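Card holders with plastic sleeves – worth it?
Posted by Obed Osei, 2026-02-21
2 min read · 820 views

Had my blue leather one since December. Sleeves inside, strap, does the job. Loyalty cards, library card, teh lot.
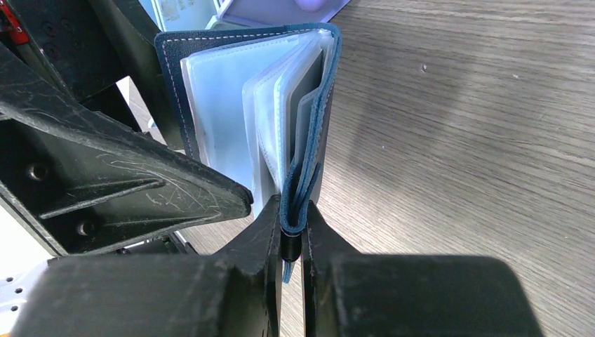

Only moan is the sleeves stick togther. Any fixes?

prelau_pat
Bit of talc. Works on mine.

fellotley2318
No no – talc gets everywhere. Just carry fewer cards.

Obed Osei
Need them all though

prelau_pat
Never had a mess from talc. Use less??

Comments 4 · Shares 2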